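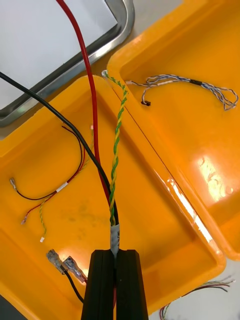

Word count: 600 | Short fiction

The arm at station two had been sorting wire since six in the morning, and by four in the afternoon I had stopped watching the wire and only watched the numbers.

We were on the third floor of the old Cidmont building in Fleltbridge. The project was called Trendilholm, after a town where the first grant meeting had been held. My job was to run the trials, write down what happened, and keep my hands off the table.

The method was simple to explain. Most systems look at a cable and try to work out its whole shape before they touch it. Ours didn't bother. It closed on a cable where it could, pulled gently, and compared what moved with what stayed still. Whatever moved together was treated as one thing. We called it the tug test. The paper had a longer name for it.

With rope it worked almost every time. With wire harnesses it was another matter. A harness has a stiff part where the tape is, and the leads go off where they like. Red goes one way and black goes the other, and a twisted pair of green and yellow will lie across both of them. When the gripper took a harness by the tape, everything moved, including the wires it was only resting on.

"It thinks it's got the whole tray," my supervisor said, the first week. She was eating crackers over the keyboard.

She wanted 500 trials before November. We had 169 that counted. A trial didn't count if somebody bumped the table, or if the lights changed, or if a terminal hooked on the rim of a tray and the arm had to be stopped. The spade terminals were the worst for that. I had started to dream about them.

At ten past four the arm picked up a thick bundle by its tape and stopped to think. The log said it saw one object. Then it made a second pull, a small one, in a different direction, and the log changed to say two. It waited. It made a third pull and let the answer stand.

I looked up then. I hadn't written a second pull into the plan.

I went through the settings and found it in a file from the spring. Someone before me had put in a rule — if the first answer covered more than half the tray, ask again from another side. It had been switched off, with a note that said "too slow, no gain on rope." An update on Sunday had set everything back to its first values, and the rule had come on again with the rest.

I could have turned it off. The trials before and after wouldn't match, and a careful person would have stopped right there and called upstairs. I let it run 11 more times and wrote each one down by hand in the Liao notebook, the one with the green cover that we used for things that weren't data yet.

It got nine of them right. The week before, on the same kind of harness, it had been getting four or five.

My supervisor came down at half past five with her coat on. I showed her the notebook. She read both pages standing up, then took her coat off and sat.

"We have to throw out the 169," she said.

"I know."

"All of them?"

"They were done with the rule off. We could keep them as the comparison."

She thought about that. On the table the arm had gone back to its start position and was waiting for somebody to press the key.

"How much slower is it?" she asked.

I told her it took twice as long per piece. She wrote that down under my last line, and put the date next to it, and asked me if the shop downstairs was still open. I said it closed at six. She gave me a ten and told me to get coffee for both of us, and she pulled her chair up to station two and pressed the key.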